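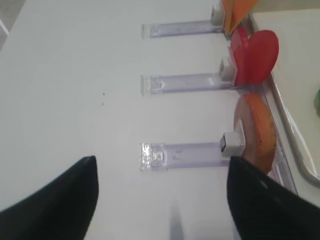 Yolanda wrote back within an hour of our last newsletter to say she had finally bound her first quilt by machine, start to finish, and that it took her one evening! She had been hand-stitching bindings for years and dreaded every one of them, so a few of you asked how she did it, and I'm so happy to pass it along.

She cuts her strips 2 1/4 inches wide, joins them on the diagonal and presses them in half the long way. Then (and I had never tried it in this order) she sews the binding to the BACK of the quilt first, folds it over to the front and topstitches right along the edge. Your neat line of stitching ends up on the side people look at. Use a thread that matches the binding on top and one that matches your backing in the bobbin.

Corners gave me trouble until I slowed way down. Stop a quarter inch from the corner, stitch off at an angle, fold the strip straight up, then back down even with the next edge. I did a practice one on a potholder and it came out so crisp I hung it on the sewing room door.

For a lap quilt you'll need around 228 inches of binding, plus a bit extra for joining the ends. I always make too much, and the leftovers go in a jar for mug rugs.

Juniper Gallagher will have her walking foot set up at the October sew-in if you'd like to try one before you buy. Bring a small quilt sandwich, your clips and three or four strips already pressed. I can't wait to see what you're all finishing!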